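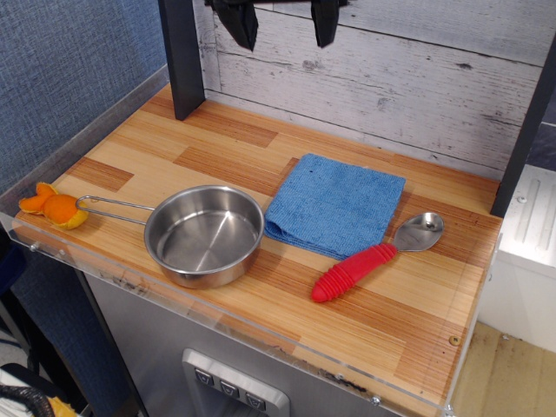 Gripper fingers of unequal length on a shared workshop arm

Posted by Zuleica Barros, 8/24/25
Category: Home and shop robotics

Our workshop maintains a small arm over a play-kitchen counter, which members use for pick-and-place practice. The two fingers do not end at the same height; the narrower one stops a little above the wider one. The arm handles the steel pot acceptably but fails on the folded blue towel in 4 attempts of every 40. It also drops the red-handled spoon on occasion. Members would like to know whether the fingers should be reprinted to match before the October open day, or whether the difference may be corrected in software.

Lucimara Mendonça

Please establish first whether the difference is in the parts or in the mounting. Remove both fingers, lay them on a flat surface and measure from the mounting hole to the tip. If the measurements agree, the carriage is seated incorrectly and reprinting will not help. If they do not agree, a reprint is advised. Software can shift the grasp point, but it cannot bring two tips into contact with thin fabric at the same time. For towels, approach a folded edge and close slowly – the center of the pad gives the fingers very little to hold.

Our own arm has completed more than 2,000 cycles on matched fingers with thin rubber pads. The pads are replaced when they become shiny.

Akov

Lower the grip height and try again. This worked for ours.

Araújo

Agree with the measurement. Also check the spoon separately, as a ribbed handle may roll when it is gripped at an angle. Rotate the wrist to line up with the handle before closing.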